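# Student helpers wanted for the Prista arm project — fall term

The Sellgate robotics club is looking for new people to join our robot arm team starting in September, and we would love to hear from you even if the closest you have come to a robot is a vacuum cleaner that got stuck under the couch!
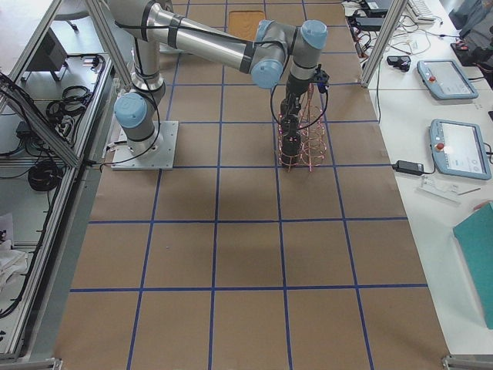
## What the project is

Prista is the name we gave our long-running student project on teaching a robot arm to pick up and set down awkward things. Blocks and boxes are fine to learn on, and we do use them, but the part most of us enjoy is the odd stuff: coils of thin copper wire, bits of cork, anything springy or see-through or likely to tip over. A wire coil is mostly air, so you have to think hard about where the gripper goes and how it comes back out again.

We work on a big table covered in brown paper and marked off into a grid with blue tape. The grid is our shared language. When somebody says "two cells over, one back," everyone knows what they mean, and a beginner can plan a move on paper before going anywhere near a teach pendant. You will get very good at laying straight tape. (We go through a lot of it.)

At the end of the term the team puts on an open evening at Holst Hall for families, friends and anyone else who wanders in, and we also enter the Skonton Student Challenge, where teams are given a table layout they haven't seen before and have one afternoon to work out a routine for it. Last year we came home with a score of 203, which we were very pleased with, and this year's team would like to beat it.

## Who we are looking for

We have room for new members in these roles, and you are welcome to ask for more than one:

- **Arm operators.** You'll learn to move the arm from the pendant, save positions and build them into a routine. Full training, with a more experienced member beside you until you both feel comfortable.
- **Table and parts crew.** You'll lay out the grid, make and mend the test objects, and keep the cables and tools in some sort of order. Good for people who like working with their hands.
- **Note keepers.** You'll write down what was tried and how it went. Our logbook is up to entry 2523, and it has saved us from repeating the same mistake more times than I can say.
- **Open evening hosts.** You'll explain the project to visitors, some of them very young and full of questions. Please apply for this one if you like talking to people — it makes such a difference to the night.

No programming experience is needed for any of these. If you have some, wonderful, tell us what you've done and we'll put it to use. Patience matters a good deal more, along with being willing to say "I don't understand, could you show me again?" as often as you need to.

## Time and practical things

The team meets in Room 77 at 4:30 in the afternoon, twice a week, for two hours. We ask new members to come to at least one meeting each week and to stay for the whole term if they possibly can. There is no fee. These are unpaid places, but we can sign off your hours if your school or program asks for them.

Before you use the arm you'll do a safety session of 3 hours, covering the emergency stop, where to stand, and what to do with long hair and loose sleeves. Everyone does it, including returning members, and there are snacks.

Closed-toe shoes, please. Bring a notebook if you like one; we have pencils, tape measures and spare tape by the boxful.

## How to apply

Send a short note to Tayla Gilchrist, team lead, through the club mailbox at the Sellgate front office, or hand it to her at any meeting. Tell us your name, your year, which role sounds like you, and one thing you've made, fixed or taken apart (it's fine if it never went back together). Half a page is plenty.

If you would like to look around first, come by during a meeting and ask for Tayla. She'll be glad to show you the table and let you ask anything you want before you decide.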